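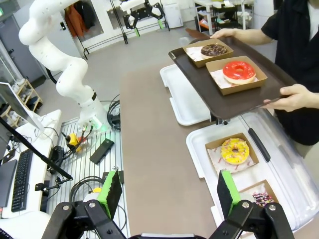

Corina Ciobanu wrote to me that no donut deserves its own box, and that if I was going to review the single kraft boxes from Govico I had better start by explaining what was wrong with a plate. I have been thinking about her letter for a good two weeks now, usually with a donut somewhere nearby, and I'm afraid I've come down on the other side. A plate is a lovely thing if everybody is sitting down. My donuts hardly ever meet anyone who is sitting down! They go out on a tray, past elbows and coffee cups and coats, and then as often as not they go home in the passenger seat of a car.

So, the boxes. I bought a pack of 36, which came flat, banded together with a paper strip and packed so snugly in the mailer that I had to cut it down both sides. They're plain brown kraft, made to hold one donut each, and they fold up without glue or tape. You pop the corners in, press the tabs down, and there's your box. The first couple took me ages (I was reading the little leaflet, which is a mistake, the drawings are the size of a postage stamp) and after that my hands sort of knew what to do. I folded 26 of them one evening in November with the radio on and quite enjoyed myself, though my thumbs had something to say about it by the end. The rest I left flat in the drawer, where they take up about as much space as a magazine.

What I like best is how an open one looks on a tray. There is something about brown paper behind a good shiny icing. Red glaze looks redder, yellow looks like a crayon, and chocolate on chocolate, which I had expected to disappear against the brown, comes out looking very grown up, especially with a bit of white paper underneath. I'd go so far as to say the paper matters as much as the box. The kraft isn't lined, at least not in any way I could find, and a glazed donut set straight on it left me a greasy ring inside of an hour. With a sheet of liner paper under it I had no trouble at all. White patterned paper is my favorite, because it peeks up at the sides and hides my less tidy folding. One with a small red print is jollier and gets along nicely with sprinkles, but it does fight a little with a plain glaze, so try both before you buy a great stack of either.

Liners don't come with the boxes, by the way, and I think they should. Govico sells them separately and I grumbled about it, and then I bought them.

Now to Corina's real complaint, further down in her letter, which was that a box slides. She's right, it does. On a smooth tray an empty box will go skating off if you so much as breathe on it, and even with a donut inside it will travel when you tilt. I tried them on three trays. My Harkolmont serving tray, which is dark brown and rectangular and has been in my kitchen longer than some of the cupboards, holds two open boxes comfortably with a hand at each end, and I would rather carry two well than four badly. The Shirazi one, a thin round affair I was given, was hopeless, and I lost a lemon one off the side of it in the hallway. A shallow white plastic tray with a raised rim is plain as can be and does the job better than either of the pretty ones, because the rim stops everything. If you're moving more than a few at once, skip trays altogether and set the open boxes in a deep plastic bin. They sit flat, they can lean on each other a little, and sprinkles that jump ship stay in the bin where you can find them again.

A word on size. The boxes fit an ordinary ring donut with a finger's width to spare, and that's plenty. A donut with big chunks of chocolate piled on top will go in nicely as long as you leave the lid up. Close it and you'll press the topping flat, and anything soft like a thick white icing will print itself on the inside of the lid, which is a sad thing to open at the other end. For those I let the icing set as long as I can stand to wait and then close the lid only halfway, with the tab resting outside. It isn't elegant. Filled donuts are a squeeze, and I gave up on the crullers entirely.

They hold up better than I expected in the car. I drove 8 of them over to Hadulgate with the lids down, on a road that is mostly patches, and every one arrived with its sprinkles about where I had put them. Two had slid against the front wall and had a flat side, but people eat those first anyway. The corners stayed locked. I have had fancier white bakery boxes come undone in my hands on the front step, so I was pleased.

Do they get a second use? Not really. I saved a few of the cleaner ones and they're holding buttons and twine at the moment, but once butter has been in the cardboard you don't want it near food again. I tear the stained parts off and recycle the rest.

As for the price, it's fair for what you get and a bit steep for one family's breakfast. If you bake once in a blue moon, listen to Corina and use a plate, she'll be delighted. If you're forever bringing things to bake tables and birthdays and the office, where somebody always wants to take one home for later and would otherwise wrap it in a napkin, then I think a pack is worth having in the drawer. I've already ordered my next one, with the red print liners this time, and I'm going to send Corina a yellow one with sprinkles, in its own box, and see what she says.

Back to top | Contact | Copyright, all rights reserved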